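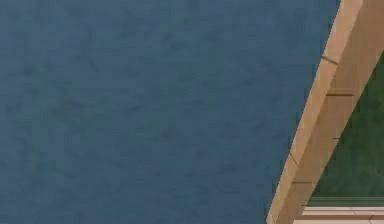

*Blue surface, tan beam, and a bit of green in one of our simulated houses*

# About Wokeck

Hi, and thanks for stopping by! I run Wokeck, a small robotics company on the upper floor of the old Weltgate building. We teach robot arms to handle ordinary household stuff, and nearly all of that teaching happens in simulation, in make-believe houses that live on our computers. A bedroom, a hallway, a wall you get way too close to because somebody steered badly. We spend our days in there.

I started the company after years of working on factory machines, where every part shows up in the same spot facing the same way. I liked that work, but I kept going home to a kitchen drawer full of tangled junk and wondering how an arm would ever cope with it. So that's the job we picked. There are just a few of us, plus a lot of humming computers and a coffee maker I've been meaning to replace since the day we moved in.

## What happens at an open day

We open the doors every April, and it has become my favorite day of the year. The first time, I set out chairs for a handful of neighbors and ended up borrowing benches from downstairs. Last April we had 116 visitors, including two full school groups and a very patient grandmother who stayed for every single session.

Each demonstration goes the same way. We put a simulated room up on the big screen, I talk for a few minutes (I try to keep it short — I don't always manage), and then we run the arm. Our control software is called Mamo. It takes in what the simulated cameras see and decides where the arm should go next. The rooms themselves come out of Wonia, our scene builder, which holds about 200 layouts at the moment and keeps growing whenever one of us gets bored on a Monday.

The bedroom is the one people ask for. I think it's because everybody knows what a bed with too many things on it looks like. We had a laptop on there last time, and a mug-like canister, and a little brass-colored tangle of a thing that kids kept calling the trumpet. The red plaid blanket gets its share of comments too. 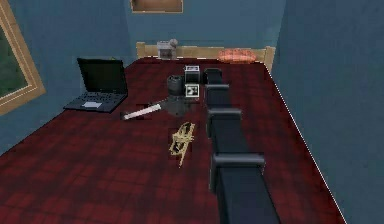

**Why do you train in simulation before using a real arm?**

Practice is cheap there. We can run the same task over and over, move the furniture between tries, and reset the whole room with one key. When the software makes a bad move, we lose a few seconds and the hardware stays in one piece.

After the demonstration, visitors get to drive. We set up 3 stations with hand controllers, and you can look around the houses as long as the line behind you is polite about it. Younger kids usually figure out the controls faster than their parents, and I've stopped pretending to be surprised by that. Most people forget all about the task we gave them and go exploring, peeking through doorways and tipping the view until they have no idea which way is up. I love it when they do that. We've found real bugs that way, like a closet door that opened straight through a wall, and a floor that you could fall through if you backed up far enough.

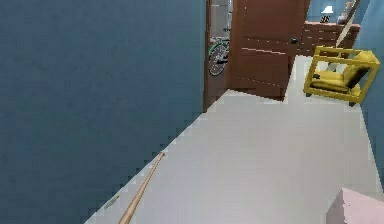
So now we keep a notebook at every station, and anything odd that a visitor spots goes in it. We read the whole pile the week after and fix what we can. A few of our layouts exist only because a visitor wrote down something like "you need a messier house," which was fair.

## Coming to see us

Open day sessions start at 10 in the morning and the last one begins at 2. You don't need to know anything about robots, and you don't need to book unless you're bringing a class. Teachers, please do write ahead so we can save you the bigger room and put the benches in rows.

We also take small groups at other times of year, usually in the afternoon when the morning's test runs are finished. Those visits are looser. You'll probably see us in the middle of fixing something, and I'll probably talk too long about how hard it is to pick up a mug by the handle — feel free to stop me.

Parking is behind the Weltgate building, by the loading dock. Take the side stairs or the freight elevator, and ring the bell twice if it seems like we didn't hear you.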